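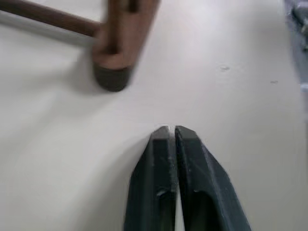 Postevwood Community Shop
Mallet and Striking Tool Check, with comments
Print this page | E-mail this page
Last updated: January

Do this one before the evening group comes in, ideally with a cup of coffee and decent light. It covers every wooden mallet on the bench list, and it takes a good deal less time than reading my comments will, so please bear with me. Mark each line OK, WATCH or PULL. Anything marked PULL goes in the red bin by the door and stays there until one of us has looked at it.

1. Head tight on the handle. OK
Hold the handle low, push the head side to side with your thumb, then front to back. You're feeling for a click as much as looking for movement. All of ours passed this month, even the old Kivi ones that I was sure would have dried out over the holidays with the heat running.

2. Handle free of cracks and splinters. WATCH
Run a bare palm slowly down the full length and back up again. Tool 168 has a raised bit of grain just below the head. I sanded it and rubbed in a little oil, and it feels lovely now, but I'd like a second pair of hands on it next month.

3. Handle not slippery. OK
A glossy finish is pretty and I do understand the temptation, but please, no more furniture polish! A plain dry rag is plenty.

4. Head free of splits. OK
Look hardest at the end grain and where the handle goes in. A dark line at the joint may be nothing more than old glue or dirt, so draw a pencil tick at each end of it and write the tool number on the sheet. If the line has grown past the ticks at the next check, pull it.

5. Striking caps seated and whole. PULL (one)
On mallets with a soft cap, try to twist it by hand. It shouldn't turn. Check the rim for crumbling and the face for bits of metal or grit pressed in, which will mark somebody's nice work the very next time it's used. The cap on tool 557 turned easily and had a chunk gone from the edge, so into the bin it went. Replacement caps are on order from Prulano.

6. Right tool for the job. WATCH
I found two dents in a wooden face that look very much like nail heads to me. Steel hammers are on the left side of the rack, where they've always been, and anyone who isn't sure can ask.

7. Tool number readable. OK
Redo it with the paint pen if you have to squint.

8. Put down flat, away from the bench edge. OK
Handle in from the edge too, so a sleeve can't catch it. A dropped mallet gets lines 1, 4 and 5 again on the spot.

9. Safety glasses within reach. OK
There are 9 pairs on the hooks. Wipe them while you're there, it's a kindness to the next person.

Checked by: Ansel Mahmoud
Next check: first week of the month, before 6 p.m.

Comments (3)

Apostolos Stamatopoulos
Ansel, I had a go at 168 last night and your sanding held up fine. I'd still move it to OK only after another month. Is the cap from 557 a push fit or glued? I have a Stellard one at home that might be the right size.

Ansel Mahmoud
Push fit with a dab of glue, as far as I can tell. Bring yours along and we'll try it, thank you!

benchfour
The furniture polish was me. Sorry. They did look nice.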